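Teaching by remote control: should I do the whole job in one go or in bits?
Asked by Mekdes Belay in Home and Hobby Robots
Viewed 3159 times

Hi all, I've been helping out at Istenwood for a couple of months, driving a two-armed robot by remote so it can learn to tidy clothes off a bed. I'd never done anything like it before and I love it, but I'm properly stuck on one thing.

My runs are all over the place. Sometimes I pick up a garment first time, sometimes I fish about for ages, let go, try the other arm and then start again. I've saved 319 runs so far and I'd say the good ones are the short ones. Trousers are the worst – I grab the middle and the legs go wherever they like. I also can't decide which view to watch. The head one shows me the whole job, the wrist one is close up but I lose track of where I am.

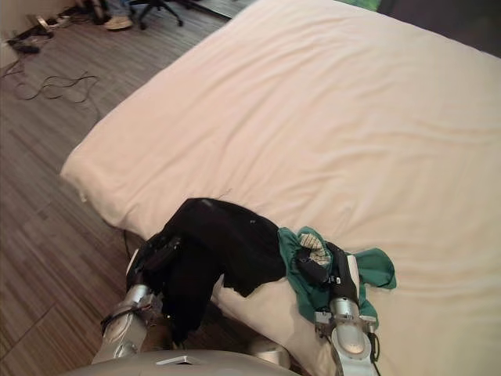
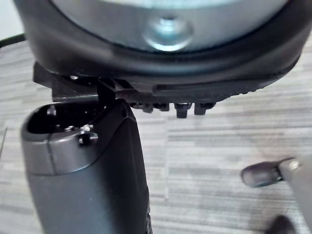

Head view first, wrist view second.

Page last changed: February, 16:29

So do I keep the messy runs or bin them? And should one run be the whole pile, or one garment at a time? The Brukano guide only says "record clean examples", which is no help at all!

Tamsin_at_Villedden
One garment at a time, definitely, at least to begin with. We did whole piles for our first 1000 runs and it was miserable going back through them, as one bad grab near the end spoiled ten minutes of decent driving. Start each run with both arms in the same resting spot and finish it there too.

Don't bin all the messy ones though. If you miss, notice, and go back and get it, that's worth having, so long as you recover fairly quickly. What I do throw out is dithering, where the arm hovers about while I make up my mind. It learns the hovering beautifully, I'm sorry to say.

For trousers, go for the waistband if you can find it and lift slowly before you move sideways. As for the views, I drive on the head one and glance at the wrist one just before I close the gripper. And check what your wrist view is pointing at before you press record. Mine spent a whole afternoon looking at furniture and I didn't spot it till teatime.

gripper_gran
Bin the lot and start again, you'll be much better at it by now.

Iyer
Bit harsh, that! I'd keep them but put them in two folders, tidy and scruffy, then train once on the tidy ones and once on everything. Ours did better with a few scruffy ones left in, but that was with towels and I couldn't swear to it for trousers. Also take breaks. My driving goes to pot after half an hour and you can see it in the runs.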